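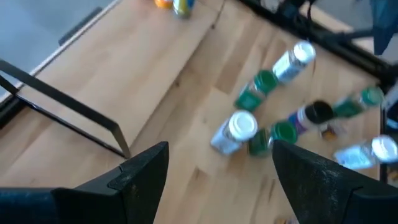
Skarkwood spice jars, mixed cap set — quick review

15 September 2020

Short version: keeping them. Four stars if you already have a drawer for them, three if you don't.

Ordered these in January, so this isn't a first-week opinion. I cook most nights, I refill a lot, I drop things. Wanted small containers with different cap colors so I could stop picking up every single one to read it. That part works great. Green is herbs, white is salt and sugar type stuff, black is anything hot. Took me a weekend to learn, my kids got it faster.

Paid 21 dollars for the set, shipping was another 2. Came from Drununari, item 1391 on their site if you're looking (search there is terrible, just type the number in).

Good stuff first. Caps thread on straight. Had a set from Fehr before this and half of those cross-threaded the second you were in a hurry, cumin everywhere. These go on with a turn and a bit and stop. Seal is decent too. Brown sugar still soft after a month, which I did not expect at this price.

Mouth is wide enough for a measuring teaspoon, not a tablespoon. Tablespoon you have to pour, and then you're guessing. Fine for me, my sister-in-law hated it.

Now the gripes.

They roll. Put one on its side on the counter and it's going somewhere. I keep mine laying down in a shallow drawer, labels up, and every time I shut the drawer with any speed they shuffle themselfs. Open it back up and half the labels face the wall. Fixed that with a strip of Inell drawer liner, the grippy kind, and now they mostly stay. You shouldn't need to buy a second thing though.

Labels. They're paper, glued on, and they are not made for wet hands. Two are already peeling at the seam. I've put clear tape over the ones near the stove. Looks bad, works. If you hand wash these alot you'll want to just soak the labels off and write on the glass with a paint marker or something.

Also there is no shaker insert. The listing sort of hints at one. There isn't one. Email to the company got me a form answer with a ticket number, 1836, and then nothing. Not holding my breath. I pinch my salt anyway.

Size — smaller than I pictured. A full grocery store refill bag of paprika doesn't fit, you end up with a clip on the leftover bag in the back of the cabinet. Oregano same problem, worse even. For stuff you use slowly (cloves, nutmeg, cardamom) the size is perfect and it stays fresher.

Dishwasher: glass is fine top rack. Caps, wash by hand. I ran one black cap through on hot and it went a little oval. Still closes but you have to lean on it.

Would I buy again? Yeah, probably a second set, just the green caps if they ever sell those separate. I asked, that was in the same email, see above.

Drawer people, go for it. Rack people, measure your rack first, the shoulders are wider than the base and they were too fat for my old one.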